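I'm looking for 13 people who like sorting odd little bits of hardware! I run the parts swap at Warkcombe, and we have drawers full of stuff that needs matching up, bagging and labeling.

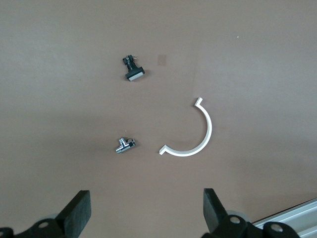 A chrome fitting, a little black clamp and a curved white piece, waiting for labels

You don't need to know plumbing (I sure didn't). We'll meet for 2 hours at a time, and you get $50 plus first pick of the spares. Write to me at the Warkcombe swap desk by February 14, 2020.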